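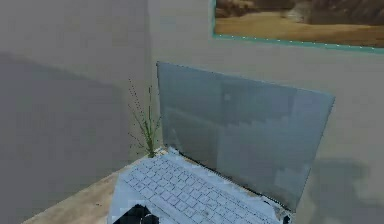

Un portátil sobre un escritorio de madera clara, con una planta y un cuadro de paisaje al fondo.

El pueblo que iba a llenarse de teletrabajadores

La promesa llegó a Picard en noviembre, con canapés. En el salón de actos del ayuntamiento, la consultora Widico proyectó un plan para atraer a profesionales con empleo remoto y vecinos futuros. Se habló de talento, de arraigo y de calidad de vida. Se habló bastante menos del médico, que pasa consulta dos mañanas por semana, y del autobús, que deja de circular en cuanto terminan las clases.

Picard tiene 681 habitantes empadronados. Los que duermen allí en invierno son menos, como sabe cualquiera que pasee por la calle Mayor a las siete de la tarde y mire las persianas. El plan, bautizado Reter, aspiraba a traer 70 hogares nuevos en su primera fase. La segunda fase figuraba en el folleto con una flecha ascendente y sin fecha.

Conviene mirar con calma de qué estaba hecha esa cifra. Según el documento que se repartió a los asistentes, salía de un cuestionario en línea en el que se preguntaba a los participantes si se plantearían vivir en un entorno rural en caso de disponer de buena conexión y vivienda asequible. Contestaron 2.000 personas. Es difícil responder que no a semejante pregunta. También nos plantearíamos casi todos aprender italiano si nos dieran el tiempo y un apartamento en Bolonia.

De plantearse la mudanza a firmar un contrato de alquiler media un trecho que el folleto salvaba con fotografías de prados. Y en Picard lo que falta son precisamente contratos. Casas hay, y muchas vacías, pero pertenecen a herencias sin repartir, a familias que vuelven en agosto o a propietarios que piden por una cocina de 1970 y un tejado dudoso lo mismo que costaría un piso reformado en la capital de provincia. El plan preveía «sensibilizar» a los dueños. No decía cómo, ni con qué dinero.

La fibra óptica sí llegó. Hay que reconocerlo, porque durante años fue la excusa universal: sin conexión no vendría gente, con conexión vendría sola. Ahora la conexión funciona, incluso en el barrio de arriba, y lo que ha cambiado es la excusa. Se oye que falta un espacio de trabajo compartido, que falta marca, que falta relato. Al pueblo vecino le faltaba relato hace tres años y se lo compraron; sigue sin panadería.

Picard tuvo también su espacio compartido. Se instaló en las antiguas escuelas, con 20 puestos y una cafetera de cápsulas, y de la gestión se encargó Fokiren, una empresa que lleva centros parecidos en otras comarcas. La inauguración fue concurrida. Después, en los meses que visité el local, encontré casi siempre a las mismas personas: una traductora que ya vivía en el pueblo, un delineante que huía de las obras de su casa y varios adolescentes haciendo los deberes al calor de la calefacción. Es un buen uso para un edificio público. No es, desde luego, el que se vendió.

Los defensores del programa replican que estas cosas llevan tiempo, y tienen parte de razón. Un pueblo no pierde a su gente en una legislatura y tampoco la recupera en una. Lo que cuesta entender es por qué, si hace falta tiempo, el contrato con la consultora se mide en trimestres y sus resultados en visitas a una página web. El último informe que he podido leer celebra el «interés generado» y no menciona una sola mudanza.

Hay familias que sí han venido, y merece la pena escuchar sus motivos. Una regresó para cuidar a unos padres mayores. Otra encontró trabajo en la quesería, un empleo presencial, de botas de goma y madrugón. Ninguna había oído hablar de Reter antes de descargar los muebles. Cuando les pregunté qué les haría quedarse, mencionaron la escuela, el pediatra y un horario de autobús que permita a un chico de quince años volver del instituto después de entrenar.

Son peticiones aburridas. No caben bien en una presentación y ninguna consultora las cobra como hallazgo. Además son caras, dependen de varias administraciones y exigen que alguien las siga pagando cuando ya no haya fotógrafo. Un logotipo se encarga una vez.

El ayuntamiento estudia ahora renovar el programa. La propuesta incluye un vídeo promocional, una aplicación para móviles y unas jornadas sobre nomadismo digital. El consultorio sigue con sus dos mañanas.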